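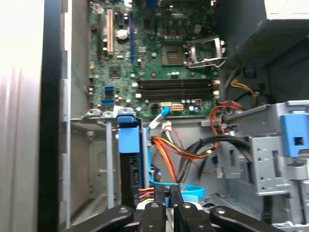
How a robot gets set up to put a computer together

Inside a desktop computer there are a lot of parts packed close to each other. There is a big green board called the motherboard. There are wires for power, slots for memory, and a metal cage that holds the drive. The drive is where the computer keeps your games, photos and homework even when it is switched off.

At the Barrera workshop in Drindcombe, a robot arm practices working on computers like this one. The people there call the arm and everything on its table "the cell." A cell is a small work area with one machine and all the things that machine needs. Before the robot can do anything useful, the cell has to be set up.

Step 1: Give every part a place

A person can look around a messy desk and find a pencil. A robot has a much harder time with that. It works best when each part waits in the same spot every time.

That is why the cell has a fixture. A fixture is a plate or tray with shapes on it that hold parts still. One shape might fit a small square processor. Another might fit a long, thin part standing on its edge. Anayeli Magaña looks after the fixtures at Drindcombe. She checks that each one sits flat and does not slide when she pushes it with a finger. If a fixture moves even the width of a pencil line, the robot may reach for a part and miss.

Step 2: Teach the robot where to go

The robot does not know where the computer is until someone teaches it. To do this, Iraís Trujillo uses a teach pendant. It is a thick tablet on a cable, with a screen on the front and a big red stop button.

Iraís moves the arm slowly to the right place and saves that place in the robot's memory. A saved place is called a waypoint. Then she moves the arm a little more and saves the next one. The job of putting a drive into a computer uses 14 waypoints in her program. Some are high above the case, where there is plenty of room. The last few are very close together, and she takes the most time over those.
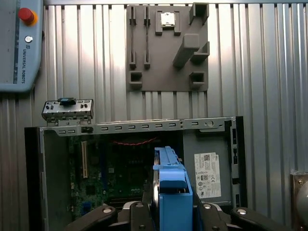 When all the waypoints are saved, Iraís runs the program at slow speed with her hand near the red button. Pressing that button stops the arm at once. It is called an emergency stop, and everyone who works at the cell has to know where it is.

Step 3: Check the gripper

The gripper is the robot's hand. The one in this cell has two fingers that open and close together, a bit like your thumb and pointing finger. Each finger is made of several short pieces called links, and the links are joined so they can bend.

Melquiades Arellano checks the gripper every morning before the cell starts. This is his list:

Look at the screws. A loose screw lets the finger wobble.
Wipe the fingertips with a dry cloth. Dust makes them slippery.
Open and close the gripper 4 times and listen for clicks or scraping.
Look at the cable on the arm. It should not be pinched or pulled tight.

He also sets how hard the gripper squeezes. Too soft, and the part drops. Too hard, and the plastic can crack – so he starts soft and adds a little at a time.

Step 4: Put the drive in

A drive can be slippery and awkward to hold, so it rides in a plastic holder called a caddy. The caddy gives the fingers something good to grab.
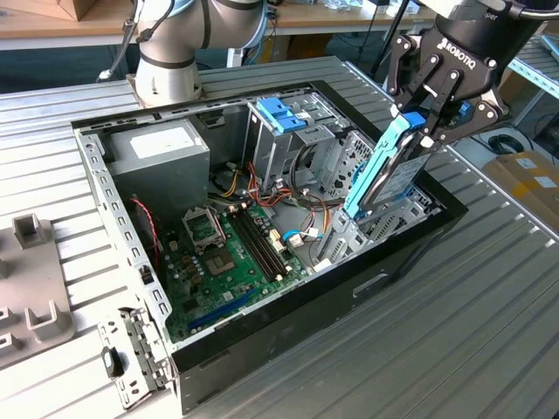 The gripper lowers a drive in its blue caddy into the drive bay.

The robot brings the caddy over the bay and then goes down slowly. The bay is the opening where the drive belongs, and it is only a little bigger than the caddy. If the caddy touches the side, the arm feels a push. Iraís has told the program to stop when that push gets too strong. Then she moves the waypoint a tiny bit and tries again.

Keeping count

Tonantzin Barrera keeps the cell's notebook. Every time the robot tries to put a drive in, the try goes in the book. The last set of fingertips was changed after 2981 tries, when the pads had worn smooth. The new set has done 1167 so far.

On Saturday the power to the cell is turned off and the whole table gets cleaned. Small screws like to hide in the grooves, and Tonantzin picks them out with a magnet on a stick.

Words to know

Caddy: a holder that a drive sits in.
Cell: a work area for one machine.
Fixture: a plate or tray that keeps parts in place.
Gripper: the part of a robot that holds things.
Waypoint: a place the robot has been taught to go to.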